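Front Tyre Pressure and Lap Time Consistency in Single-Speed Karts

Final-year project report
Submitted 9 July 2024

Summary

This report deals with the effect of cold front tyre pressure on lap time and lap time consistency in single-speed karts. Testing took place at the Plamholm kart circuit in March. Two pressure settings were compared on the same kart, with the same driver and the same set of tyres. A total of 278 timed laps were kept for analysis after laps affected by traffic or driver error had been removed. The lower setting gave slightly quicker laps late in a run. The higher setting gave quicker laps at the start of a run and a larger spread overall. The difference in median lap time was small compared with the spread within each run.

1. Introduction

Karts of this class have no suspension and no differential. Most of the adjustment open to a club team is therefore in the tyres, the seat position and the front and rear track widths. Tyre pressure is the quickest of these to change and needs only a pump and a gauge. It is also the one on which club drivers give the most varied advice.

Published work on racing tyres mostly concerns cars, where the loads and speeds are much higher. The general finding is that a higher cold pressure brings the tyre up to working temperature sooner, after which it may pass its best range and lose grip. A lower cold pressure takes longer to warm up and allows more movement in the sidewall. The aim was to find out whether this pattern could be measured in a kart with the equipment available to a student team.

Rear pressures were left alone throughout. A change at the rear alters the rolling radius of the driven wheels and so the effective gearing, and the effect of this could not have been separated from the effect on grip.

2. Equipment

The kart was a Manalastas chassis with a sealed four-stroke engine. Seat position, ride height and gearing were fixed for the whole test. The tyres were Roneline slicks of a hard compound intended for endurance use. One new set was scrubbed in over a short session before any data were taken.

Lap times came from an Endis transponder fixed to the back of the seat, which triggers a loop buried under the start line. The system reports to a thousandth of a second. A lap of the circuit in the layout used is 1,447 metres and includes one long straight, a fast right-hander at the end of it and a slow infield section.

Pressures were set with a digital gauge, checked against a workshop gauge at the beginning and end of the test. No drift was found between the two checks. Track and air temperature were noted before each run.

3. Method

Setting A was a cold front pressure of 115 kPa. Setting B was the higher pressure normally used by the circuit for its own karts. Both front tyres were always set equal.

Each run started from cold tyres. Between runs the kart was left in the shade until the surface temperature of the front tyres had fallen back to within a narrow band of the air temperature. Settings were alternated in an A, B, B, A order so that a steady change in track condition would affect both about equally. The driver was not told which setting was in use. It is accepted that an experienced driver may be able to tell from the weight of the steering.

Laps were removed from the data if:

- the kart was held up by, or received a tow from, another kart;
- the driver reported a mistake over the line at the end of the lap;
- yellow flags were shown at any point;
- it was the first or last lap of a run.

The removal rules were written before the data were looked at.

4. Results

Early in a run, setting B was quicker. The gap was clearest in the first few laps and closed steadily from then on. By the middle of a run the two settings could not be told apart. In the last part, setting A was quicker in all but one pair of runs.

When all retained laps are taken together, the median for setting A was lower than that for setting B by less than a tenth of a second. The interquartile range was wider for setting B. Most of the extra spread came from the slow infield section, according to the driver's comments, although the timing loop gives no sector times and this could not be confirmed.

Hot pressures measured at the end of each run were higher than cold pressures in every case. The rise was greater on the left front tyre, as expected on a circuit with more right-hand than left-hand corners.

5. Sources of error

The largest source of error is the driver. Even a skilled driver varies from lap to lap by more than the difference being looked for, and the only remedy is a large number of laps. Fuel load fell during each run and would have made later laps quicker under both settings. As all runs began with the same fuel, this does not affect the comparison between A and B at the same point in a run, but it does hide any true loss of grip with time.

Tyre wear over the day was not corrected for beyond the alternating run order. The wind got up in the afternoon and was against the kart on the straight. One setting B run took place almost entirely in these conditions, and leaving it out reduces the difference in medians without changing its direction.

The gauge used in the pit lane has a stated resolution finer than the repeatability found in practice. Repeated readings on one tyre differed slightly depending on how squarely the gauge was held to the valve.

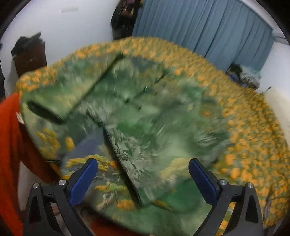 6. Further work

Sector timing would be the most useful addition. Two extra loops, one at each end of the infield, would show where the time is gained and lost. A third pressure setting, below A, would show whether the late-run gain continues or whether the tyre becomes too soft on turn-in. The test should be repeated with a second driver of different weight, and in summer temperatures.

Logging tyre temperature on the move was considered and dropped on grounds of cost. Infrared sensors aimed at the inner, middle and outer parts of the tread would replace the pit lane readings, which are taken after the tyre has already begun to cool.

7. Conclusions

For a short qualifying session on this circuit, in cool weather, the higher front pressure is to be preferred. For a longer race the lower setting gave better times towards the end and a smaller spread. The size of the effect is close to the limit of what the method can detect, and the results should not be applied to softer compounds or to karts with front brakes without further testing.

Appendix A. Pressure conversion

All pressures in this report are gauge pressures in kilopascals. To convert to pounds per square inch, divide by 6.895.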